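Haka Club Guide, Section 4: Cup Stack Task

1. Place the table on the carpet and route the gripper cable to the right of the operator.
2. Put on both gloves. Pick up one gripper in each hand.
3. Close the jaws on the upper part of the stack. 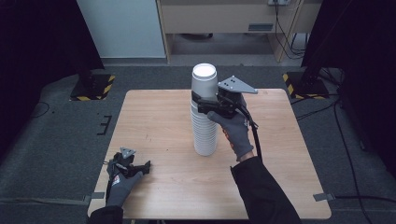 4. Start the recording in Gourlay and wait for the tone.
5. Take one cup from the stack and hold it clear of the table. Keep the episode under 60 seconds.

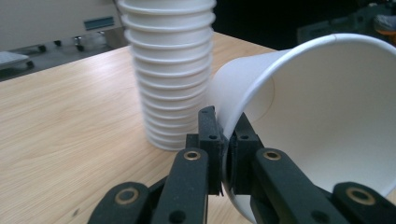 Figure 4-2. Single cup held between the pads, stack behind.

Note: Save failed episodes under code 327.

CAUTION: Keep fingers away from the linkages when the jaws close.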